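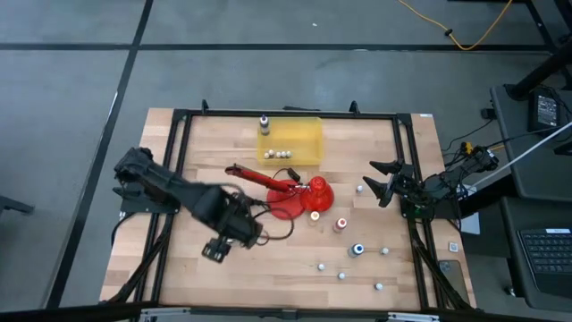
*The wooden table, Wednesday, August 10, 2022*

Up way too late again, but the sky over Roltelholm finally cleared and I wasn't going to waste it! Kipchumba Bakilana brought his big Dobsonian up the hill and I hauled out my little Hilden refractor (still squeaky, still love it). The moon was nearly full and washed out most of the faint stuff, so we gave up on galaxies and went straight for Saturn. The rings were so crisp at first, then the air went wobbly and it looked like a coin at the bottom of a pool.

We got there at nine and I lasted until 12 past one, when my fingers quit on me. I logged 14 Perseids, most of them quick little scratches low in the north, plus one long orange one that made us both yell. Kipchumba claims he saw 20. I think he's counting airplanes.
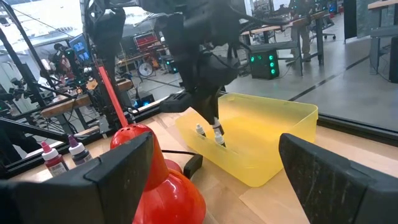 ## Stuff to sort out before November

The Heduvthorpe star party is on again and I want to go. Gas and the campsite will run me around 800, ugh, so the new eyepiece can wait. I need to email Grabowska about the dew heater they still owe me, and find the red flashlight. It's probably under the car seat.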